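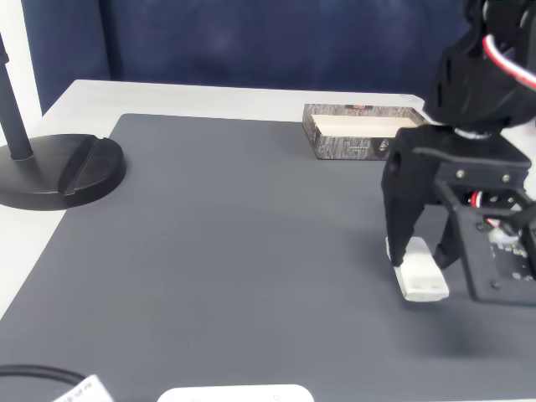

A small white block on the mat, at the gripper's fingertips.

Wikstead Paths and Crossings
Progress report to the Damasceno Fund, second period
Prepared by So-yul Lim, project lead

Where we have got to

The short version is that the upper path is open, the lower path is nearly open, and the footbridge over the Zirnel is still a matter of correspondence. Readers of our first report will remember that we expected the bridge to be the easy part. We had reasons for thinking so at the time, and they are set out in that report with a confidence I found quite moving when I reread it.

Work in this period fell under the headings agreed with you in the grant letter: surfaces, gates and stiles, signs, and the bridge. I have kept to that order. There is a further section on money and another on things we would like to change, for which we need your agreement.

Surfaces

The upper path now runs from the back of the church car park to the top of Mill Lane without a break. Anyone who used it last winter will know that this was not previously the case, and may still own a single boot. The worst stretch, below the spring, has been dug out, piped and filled with stone. Guoqing Su designed the drain and was on site for most of the digging. It carried the March rain without trouble, although it now delivers the water rather briskly to a corner of the cricket ground, and we have had a letter.

We met the cricket club at the corner in question. They were very decent about it. The agreed answer is a shallow ditch along their boundary, to be dug by our contractor at the end of the lower path work, at a cost we can meet from the surfaces budget. The club has asked that it be finished before the outfield is next cut. We have said yes to this and would like it to be true.

On the lower path, all but the last 40 metres is done. Those metres run behind the old laundry, where the ground turned out on digging to be chiefly brick. The bricks are whole and rather good ones, and the landowner, having had no interest in them for as long as they were buried, is now very interested indeed. They have been stacked on his side of the fence at his request. We lost a fortnight to the stacking.

Gates and stiles

Three stiles were due to be replaced with gates. Two have been. The one at Coldwell field has stayed a stile for now, as the farmer's sheep got through the temporary opening and spent an afternoon in the garden of a bed and breakfast. The guests were delighted and the owner was not. We have agreed to hang the gate only once the permanent latch has arrived, and to test it with someone more determined than me.

The latches have been a small education. The first batch closed beautifully and could be opened only by a person with both hands free and no dog. Jin-sol Maeng took one round to the people who had asked for the gates in the first place, among them two wheelchair users and a man with twin grandchildren in a very wide pushchair, and came back with a page of remarks, some of which I can pass on. We have changed to a long-handled type. The supplier took the first batch back less a handling charge, which appears in the accounts under "gates, other".

Signs

I should be frank about the signs. The wording was approved by everybody who needed to approve it, in the correct order, and the posts went up on time. What arrived from the printer said "Wickstead". It is a common mistake, and it was ours: the proof I signed has the extra letter on it, in large type, above my signature.

The reprint is done and the corrected signs are up on the upper path. The cost was split with the printer, out of what I can only think was pity. The old signs have been turned over and used as the backing for the notices about dogs and lambs, so at least they are not in a skip. Should you visit, please don't look behind the notice at the church end.

The walking times on the signs have caused some debate. We measured them by sending Myung-ja Koo round at her own pace, and it has since been put to us that her own pace is not one that can be expected of the general public. She has offered to go round again more slowly. We have decided instead to leave the distances and take the times off, a job for a small blank plate and two screws per sign.

The bridge

The footbridge needs new decking, one new handrail and repairs to the stone on the far bank. None of that is difficult. The trouble is that the far bank belongs, depending on which map you consult, to the Sturkov estate or to the highway. The estate's agent says highway. The highways office says estate. Each has been courteous and quick to reply, and I now have a fat folder in which two parties firmly decline to own a wall.

Geum-ok Seol spent two days in the county archive and came back with a conveyance showing that the estate sold the bank and kept the wall. This was not the answer anyone had hoped for, as it makes the estate responsible for the stone and the highways office responsible for what the stone is standing on. Both have been sent copies. The agent has asked for time to take advice, and I don't blame him.

In the meantime the bridge remains open with a weight notice and some orange netting. Our contractor has inspected it and is content with it for walkers. He is less content about the horse which, according to hoof marks, has been using it in the early morning. We have spoken to the likely rider, who was astonished to hear of it. There have been no marks lately.

The timber for the deck has been bought and is under cover. We bought early because the price was about to go up, and it did, so on this one point I would like to be congratulated.

Use of the paths

You asked for evidence that people are walking on what you have paid for. The logbook in the church porch was signed by over 300 people in the period. I would treat this with some care. Several entries are by the same hand, one is by a dog, and a good many visitors go past without signing. The comments are mostly kind. Drainage is praised more often than I would have dared hope, benches are wanted, and one regular contributor feels strongly that the upper path was better when it was mud and kept people off it.

The primary school has begun using the upper path for its walk to the swimming baths. The head tells us it saves the cost of the coach, and that the children now arrive already tired, for which the swimming teacher has thanked us.

Money

The statement is attached separately. Surfaces are slightly under, and will be level once the cricket club's ditch is dug. Gates are over by the handling charge and the cost of temporary fencing at Coldwell. Signs are over for the reason given. The bridge is very much under, owing to not having happened. We are not asking for more. We are asking to carry the unspent bridge money into the next period, where it will be needed in full.

Changes we would like to make

First, as above, the bridge money.

Second, we would like to move the opening event from the bridge to the top of Mill Lane. There is more room and a tap, and no question over who owns it.

Third, two benches on the upper path, from whatever remains under surfaces. They were cut from the original bid to save money, and we have heard about it from every person over seventy in Wikstead, generally while they were leaning on something. Guoqing Su has a design that can be made from the offcuts of the bridge deck, once there is a bridge deck to have offcuts from.

A reply on the first point would be welcome before the estate's advice comes back, so that we can book the stonemason. He has a gap in his diary and has warned me that it is not a large one.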